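The Level at Barncombe

The water had been at the 38 mark for 10 days when Antonina Levchenko drove up to the dam. Rostyslav Bilyk was waiting by the gate with the logbook under his arm.

"They want us to say it's the drought," he said.

"It is the drought."

"It's the pipe as well. Comidel have been drawing from it since August."

She read four pages standing up. The figures were in pencil, neat and small, and every night had one that didn't fit. Down in the valley the Uven was a line of stones with a bit of green along one side.

"Who else has seen this?"

"Kuzmenko. She told me to lose it."

Antonina put the book in her bag. The minister was due to speak on the climate at noon, and she had written most of the speech herself - the part about honesty too. She rang his office from the car and asked for more time. They gave her an hour.
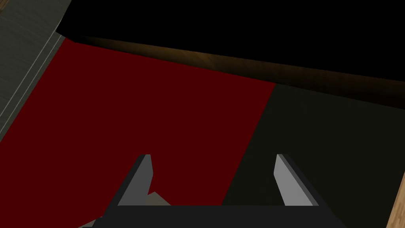
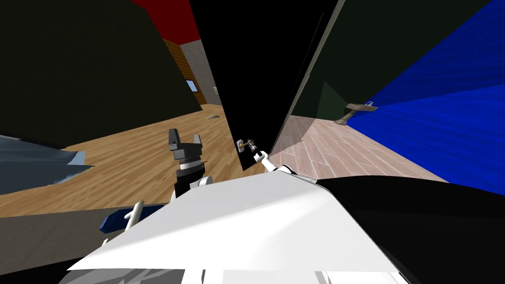
Part Two: The Hearing

Vasylyna Kuzmenko arrived early and took the chair nearest the window. She did not look at the logbook on the table. When they asked her name she gave it, and then she asked for a glass of water.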